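Visit to the Zeltar show kitchens, Flestov

Posted July 2025

The Zeltar building is at the far end of the Flestov trading estate, past the tile warehouse and the car wash. It opens to the public twice a year and the rest of the time you need an appointment through a fitter. I drove up with my sister, who is replacing a kitchen she has disliked since February, when the old sink started leaking into the cabinet under it. I was mainly there to look at worktops.

Parking was free but tight. We signed in at a desk, got a paper map and a sticker, and were told we could go round alone or wait for the next guided group. We waited, and I am glad we did, as the map turned out to have two of the rooms the wrong way round.

Our guide was Máté Somogyi, who has been fitting kitchens for the firm long enough to have strong views about corner cabinets. He is against them. There were 37 people in the group by the time we set off, too many for the smaller rooms, and those at the back missed a good part of the talk on hinges.

The first stop was the cabinet hall. Zeltar sells two lines, Mallet and Balero. Mallet is the plainer one, with flat doors and a choice of handles. Balero has no handles at all and opens with a push. My sister pushed one door four times before it caught, and then it worked every time after that. The drawers in both lines run on the same rails and take up to 50 kilos, according to the card on the wall. Somogyi pulled one out full of cast iron pans and leaned on the front edge. It held.

After that came the lighting room, which I would skip. It was dark and hot, and the switch panel was not labeled.

Upstairs are the full kitchens, laid out as they would be in a house. You are allowed to open everything. We spent longest with the island and its double sink, and Somogyi let the group spread out a bit there.
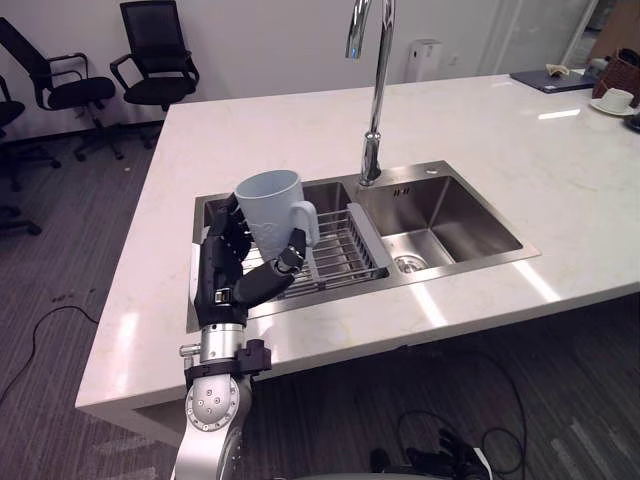 A double sink was what my sister had come for, and she had more or less decided on one with a big bowl and a small bowl before we got there. She changed her mind in this room. With two full basins you can leave the wire dish rack standing in the left one and still have the whole right one free for a roasting tray, and the faucet comes up between them. The rack has a flat gray strip along one side to lift it by. The strainer in the right basin has a perforated cover, and I would want to know how easy that is to clean around. I also liked the raised rim, though a man in our group who has one at home said crumbs collect against it. The white marble around it is handsome, with only faint veining, but it needs sealing, and lemon juice will mark it if you leave it sitting. Somogyi said so before anyone asked. He would put a harder stone next to a sink in his own house and keep marble for a baking table.

I asked about the cost of the cutout for a double sink. It is 400 on top of the worktop price if the stone is cut in their own shop, and more if it has to be done on site. Delivery is separate. They do not match quotes from other firms.

The last part of the tour was the cutting shop, seen through a window from the gallery. There was one slab on the saw and a good deal of water running off it. We stood there for ten minutes or so. Children seemed to like this best of anything in the building.

The cafe is on the ground floor by the exit. Coffee was fine, the cheese rolls had sold out, and the tables are samples from the worktop range with the names on small brass plates underneath, so people kept bending down to read them.

A few practical points. The lift is small and a stroller only just fits. Bring your own tape measure - the desk had two to lend and both were out. If you have a floor plan, take it with you, even a rough one, as the planners at the back will go through it with you on the spot and there was hardly any line when we left. My sister came away with a drawing and a price for the Mallet doors, and a sample of gray stone that is now on her windowsill.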